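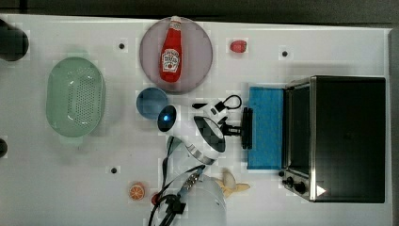 White table, April. Plate, ketchup, strawberry, green colander.

Notebook, April, started 8:40 a.m.

Nolville PD sent back their Livo handhelds again, the roadside breath testers, and this time with a note saying one of them "reads shy." Great, thanks, very specific! I'd rather have that than the usual sticky note with a question mark on it, I guess.

Unit 148 is the shy one. Pulled its log before touching anything (please everyone do this first, we lost a whole history last winter because somebody went straight to the reset menu). The log shows 1000 blows since the last sensor swap, right at the limit where I start getting suspicious of the fuel cell anyway. The battery was fine and the mouthpiece port was clean apart from a bit of lint.

Warmed up the Cui simulator and let it sit until the temperature quit wandering. It took forever. The lid seal is getting stiff and I had to reseat it twice before the bubbles looked even. If you use the Cui this week, push down on the hinge side first and then the front.

Ran 148 on the wet bath, 3 shots. Low, low, and a bit less low. Then switched to the dry gas, the Vostier tank, and it came up low there too, so I don't think I can blame the simulator, much as I'd like to. The other units from the same box read where they should on both.

One thing I want to remember: the second shot on the bath was me being impatient. I didn't wait for the unit to clear and it threw a blank error, so I threw that shot out and did it over. It's crossed out on the sheet with my initials, not erased.

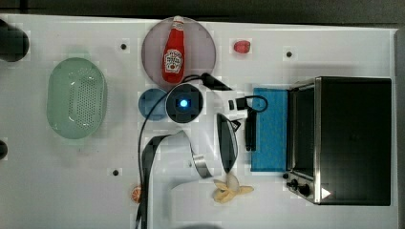

Adjusting 148

Went into the service menu and did a single-point adjust on the Vostier gas. It took it on the first try. Back to the bath and now it agrees with its siblings, but the recovery time is slow, 65 seconds to get back to zero, and I don't love that. A slow cell can look perfectly good right after an adjust and then slide again in a month. I've seen it on the older Livos.

So 148 does not go home with the others. Tagged it HOLD and put it on the top shelf, left side. Will rerun it cold tomorrow morning before the heat kicks on in here.

To do

Order a fuel cell for 148, and maybe a spare while we're at it
New lid seal for the Cui
Ask Nolville if 148 has been living in a trunk
Print certificates for the rest of the box, they want them by the checkpoint weekend
Check the Vostier tank pressure, I forgot to write it down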